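Sofa Reunion: the card game for people who shout at reality television
By Grorard Games

In stock
Players: 3 to 8
Playing time: one episode, or longer if somebody storms out
Age: 16+
Rated by 1,471 customers

Every series ends the same way. Everyone puts on something with sequins, sits on a curved sofa in order of how annoyed they are, and is asked to explain a remark they made on a boat. Sofa Reunion lets you do this at home, in clothes you can sit down in.

Each player is dealt a cast member with a grudge, an alibi and a side business (candles, usually). One player takes the host's chair and the cue cards. The host asks the questions, the cast deny everything, and points go to whoever can keep a straight face while claiming they never read the group chat. You win by still being under contract for the next series. You can also win by leaving to "focus on the candles", but it's harder than it looks and involves a lot of discarding.

The game was designed by Tuva Dalen and Raíssa Trindade, who began it as a scoring sheet for their own viewing nights and had to add rules when the arguments got better than the programme. Tuva still maintains that the Walk Off card is too strong. Raíssa has won with it at every convention they've been to and sees no problem.

What's in the box

70 Accusation cards
Cast cards, with a rival printed on the back of each
Host's cue cards
2 Walk Off cards
Scoring pad
Rule sheet, including the short version for guests who arrive after the first advert break

How a round goes

The host reads out an Accusation. It might be small (you sat in her seat at the charity lunch) or large (you sold the story of the seat to a magazine). The accused has until the host gets bored to reply. Everyone else may interrupt once by playing a card face up and saying "Can I just say something?" Any player who says it without a card loses a point, and you will be surprised how quickly your mother runs out of points.

Alliances are allowed and should be made in the kitchen. A full game has a middle section called Part Two, in which very little happens but everyone is told that it will. We tried taking it out. Testers asked for it back.

You'll need a table big enough for a row of cards along one side and the snacks along the other. The cards have a linen finish and wipe clean if you get to them promptly. Red wine is at your own risk, and throwing it is covered on the rule sheet under Fines.
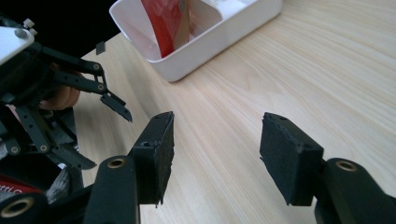 Pale wooden tabletop, fine grain.

Expansions

The Wenel Villa (sold separately) moves the action to a group holiday with one too few bedrooms. It adds room keys, a chef with opinions and a boat, and makes the whole thing around twice as loud. You need the main game to play it.

The Vasconcelos Sisters is a small add-on deck for pairs. Two players share a surname and a score, and neither may say what happened at the christening. It works best with actual sisters, though we take no responsibility for the drive home.

What customers say

"Bought it for my wife's birthday and have since been edited out of it." Ismael Honorato

"Good cards, clear rules. The box lid is a bit tight. My brother-in-law was the host and has not stopped being the host." Jussara Magalhães

"I don't watch any of these programmes and came second. Lost a star because the scoring pad is thin and we got through it by March." Mostafa Ramadan

Refill scoring pads are now listed under Spares.

Delivery and returns

Orders placed before 2 p.m. leave our Hernent warehouse the same day. Unopened games can be sent back for a full refund. Opened games can be exchanged if anything is missing or damaged, but we can't accept a return on the grounds that you were portrayed unfairly.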